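Home Research Papers Authors Contact

3.2 The table and what gathers on it

We asked households in Stultanow what ends up on a white table by evening, and they were generous with their answers. Small bright things, it seems, wander furthest from where they belong.

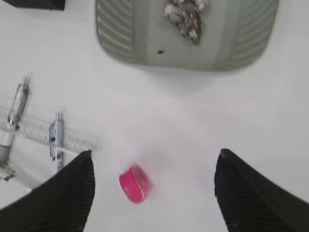 Figure 3. Small pink object on the tabletop, below a sage-green basket.

Drinks came up again and again, and people spoke quite fondly of the can that waits at the far side until bedtime.

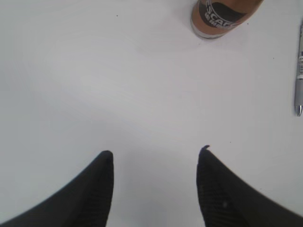 Figure 3 (continued). Coffee drink can on the white surface.

Bottles are another matter, and Seidel and I talked them over at length.

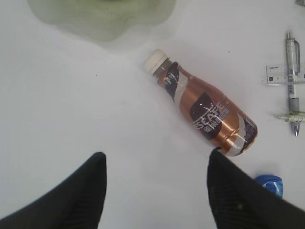 Our households sorted drinks by when they were wanted next. A Nescafe bottle lying on its side, with its cap still on, was one that most people would happily stand up again and keep for later.

Bowls and baskets, bless them, invite filling.
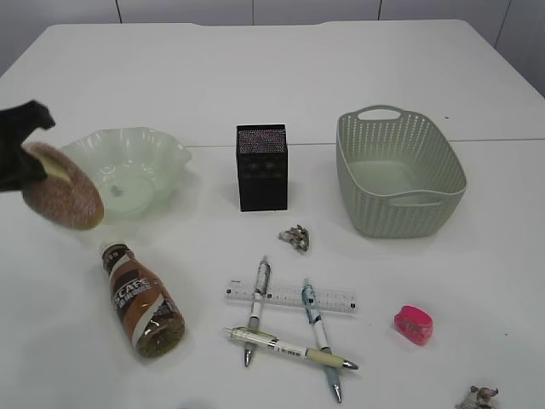
Stultanow, March 28, 2021

An empty bowl with a wavy rim was usually saved for best, while the plain basket took everything else.

Comments
Kerstin Wegener: Just like our table!
Wondimu Alemneh: Lovely section, thank you.

Related
Kitchen drawers in Clerklow
Shelves and habit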